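4.3 救助叙事与随访数据之间的落差
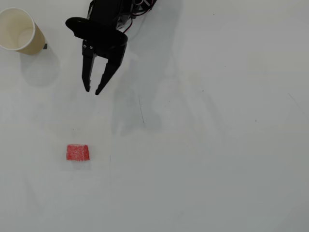
前两节整理了流浪犬救助机构对外发布的个案材料。这类材料读来动人,作为疗效证据却相当薄弱。本节以Guria救助站的伤口病例为对象,考察“救治成功”这一说法在多大程度上经得起随访记录的检验。我们的基本判断偏于保守:现有数据能够说明该站收治了相当严重的病例,却不足以说明其治疗流程优于一般临床做法,更谈不上支持Tetteh Amegashie等人在Quaye地区项目报告中提出的“社区举报显著改善预后”的结论。

4.3.1 病例来源与纳入标准

Guria救助站提供了164份犬只病历,均以“开放性伤口,伴或不伴蝇蛆病”为主诉。病历为手写表格,由站内人员转录为电子文本,转录时未作双人核对。我们原计划按伤口面积分层,但表格中并无统一的测量栏,“大”“很深”“见骨”等用语由接诊者自行填写,同一只犬在接诊单与手术单上的描述也时有出入。Ullar量表要求记录伤口的长径、深度和渗出情况,三项齐备的病历极少,因此本节放弃量表评分,只采用结局变量。

结局变量本身同样有问题。站方将离站犬只统一归为“康复”,其中既包括伤口闭合后放归原街区者,也包括被领养者,还包括由举报人自行带回、此后再无消息者。把最后一类计入康复,等于默认失访即存活。对街犬群体而言,这一假设很难成立:放归后的犬只可能因车祸、犬瘟热或再次感染死亡,而这些死亡大多不会进入任何记录。

4.3.2 关于“社区举报效应”

Amegashie的报告认为,由居民来电举报的病例,其预后好于巡查中发现的病例,并将差异归因于居民的早期干预。我们对这一解释有保留。

首先,举报与巡查面对的并非同一群犬。居民愿意来电的,往往是平日喂养、相貌熟悉、性情温顺的犬;巡查人员捕获的则多在市场外围、垃圾场和公路沿线活动,营养状况较差,捕捉过程本身也会造成应激。两组犬在受伤之前就已不同,结局的差异有多少应归于举报,无从得知。

其次,来电时间不等于受伤时间。报告以“来电至接诊”的间隔衡量及时性,可是蝇蛆病的严重程度取决于从产卵到清创的全过程。一只躲在院墙后面数日才被发现的犬,只要救护车来得快,在报告中便会被记为“及时”。这一指标衡量的是调度效率,用来解释临床结局并不合适。

再次,在检伤环节即被安乐死的犬只没有进入分析。Amegashie对此的说明只有一句,称这些病例“不具备治疗意义”。如果巡查组与举报组的安乐死标准不一致(从病历措辞看,很可能如此),那么剔除这些病例会改变两组的可比性,偏倚的方向也难以事先判断。

4.3.3 驱虫药与清创频次

站方常规流程为剪毛、冲洗、机械取蛆、口服驱虫药,之后开放换药。Tsehay Alemneh在访谈中表示,早年每天清创一次,后来改为隔天一次,“犬少受些罪,愈合也没有变慢”。我们相信这是她的真实观察,但病历无法加以证实。换药频次的改变与新冲洗液的启用发生在同一时期,笼舍也在四月作过翻修,通风和地面排水都与从前不同。三项变动相互重叠,任何一项都可能影响愈合时间,也可能都没有影响。

记录相对完整的子集只有9只犬,均为头颈部伤口,有逐日换药单和连续体重。其中2只在住院期间死亡,死因栏分别写作“衰竭”和“感染”,未作剖检。以这样的样本讨论清创频次的优劣,得出的任何百分比都会给人以虚假的精确感,故此处不列。值得一提的是,站方宣传册中引用的病例恰好多出自这一子集。记录最完整的病例,通常也是工作人员投入最多、最希望救活的病例,以其代表全部收治犬只并不妥当。

4.3.4 与Stutton方案的比较

有评审意见建议将Guria的数据与Stutton方案的已有结果对照。我们作过尝试,随后放弃。Stutton方案的对象是有主犬,术后由主人居家护理,复诊率高,颈圈佩戴和给药情况均可追问。街犬住院期间多犬同舍,舔舐伤口和互相撕咬难以避免,出院后则基本脱离观察。两者的“愈合天数”名称相同,起算点却不同:前者自首次清创起算,后者自入站登记起算,两者之间可能相隔一夜,也可能更久。在定义统一之前,并列两组数字只会诱导读者作出不当比较。

4.3.5 小范围回访

为粗略检验失访假设,我们请Alemneh协助,按接诊单上的地址回访放归犬只。回访的困难比预想的更大。许多地址只写到街口或店铺名称,店铺已换招牌的,便无法确认原位置。居民对犬只的辨认也不可靠,毛色相近的犬常被认作同一只;耳标脱落后,唯一可用的依据是瘢痕,而被毛长齐后瘢痕未必看得出来。有受访者十分肯定地指认一只犬为当年的伤犬,经查其性别与病历不符。

因此,回访结果不用于估算存活率。它能支持的只有一点:把“离站”写作“康复”缺乏依据。我们建议站方将结局栏拆为“放归”“领养”“举报人带回”“失访”和“死亡”,并为放归犬只约定一次固定时点的复查。这项改动不增加药费,但需要有人外出,而站内人手在雨季本已不足。Alemneh对此的答复是,多出的人应当先用来换药。从救治的角度看,这一安排难以反驳;从证据的角度看,疗效问题也就只能继续悬置,宣传材料中的相应表述宜一并收回。

图2 黑色机械夹爪,下方为白色桌面。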